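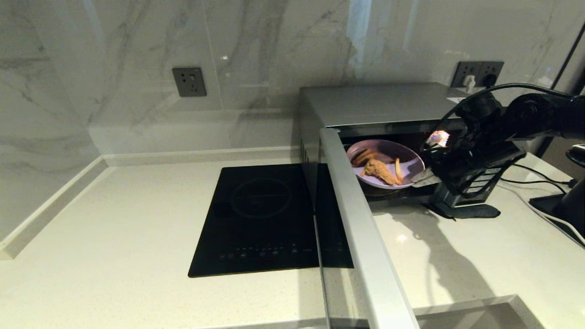 **For immediate release: Fri 19 May**

# Whitfield growers' store to add cold room, milling shed and second collection point

Whitfield Farm Stores has confirmed the timetable for an extension to its retail site on the Wonitz road. The work covers a new cold room, a small milling shed and a collection point for pre-ordered vegetables. Ground preparation is under way. The extension is due to open to customers in October.

The store sells produce from 81 growers, most of whom farm within the district. Root vegetables, potatoes, brassicas and top fruit account for the larger part of turnover. Soft fruit is sold from the yard in season and is not affected by the building work.

## Cold room

The existing cold room was built for a smaller range and is shared between fruit and vegetables. The new room will have a floor area of 233 square metres, divided into two chambers. The first will be held at 4 °C and used for carrots, parsnips, leeks and cabbages. The second will be held at 9 °C for potatoes and squash.

Apples and pears will remain in the old room, which will be resealed once the vegetables have been moved out. Separate storage allows fruit that gives off ethylene to be kept away from carrots, which can turn bitter when exposed to it.

Refrigeration plant has been ordered from Clornenov. Each chamber will have its own compressor and controls, so that one can be shut down for cleaning while the other stays in use. Temperature and humidity readings will be logged continuously and made available to growers on request.

## Deliveries from growers

From the opening date, growers will deliver to the rear of the building through a covered bay. The present arrangement, under which vans unload beside the customer entrance, will end. Delivery hours will be 6 am to 9 am, Monday to Saturday. Growers bringing palletised loads should book a slot the day before.

Crates must carry the grower's number, the variety and the date of lifting or picking. Crates without a label will be held in the bay until the details have been supplied. Stock will be issued to the shop floor in date order.

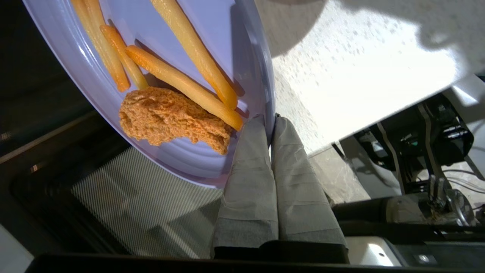 *Orange spread and food sticks on a lavender plate.*

## Milling shed

The milling shed will house a single stone mill for wheat, rye and spelt. Flour will be milled in small batches and sold in 1.5 kg and 5 kg bags, with the milling date printed on the label. Wholemeal flour keeps for a shorter time than white, and the shop will not hold more than two weeks' supply of it.

Grain will be cleaned and tested for moisture before it is accepted. Growers who wish to supply the mill are asked to send a sample of at least 1 kg by the end of July. Samples cannot be returned.

## Collection point

Customers will be able to order vegetable boxes in advance and collect them from a counter at the side of the building, without passing through the shop. Orders will be taken through Trendex, the booking system already used for the store's Christmas orders. The cut-off will be noon on the day before collection.

Three box sizes will be offered. Contents will vary with the season and will be listed on the order page each week. Customers may exclude up to two items from a box. Boxes not collected by closing time will be kept in the cold room until noon the following day, after which they will be put back into stock.

The first collection point, at the Whitfield village car park, will continue to operate on its present hours.

## Arrangements during the work

The shop will stay open throughout. The lower car park will be closed until the foundations are complete, and customers should use the upper entrance. Level access will be kept from the upper car park to the main door. Deliveries of concrete and steel will be made before opening time where possible.

Some lines may be reduced for short periods while shelving is moved. Notice of any changes will be posted at the till and on the weekly price list.

**Notes to editors**

Whitfield Farm Stores is a grower-supplied retailer of fruit, vegetables, eggs and flour. Site plans and a full list of current growers are available from the store office. Press visits to the building site must be arranged at least two working days in advance, and visitors will need to wear safety boots.

Ends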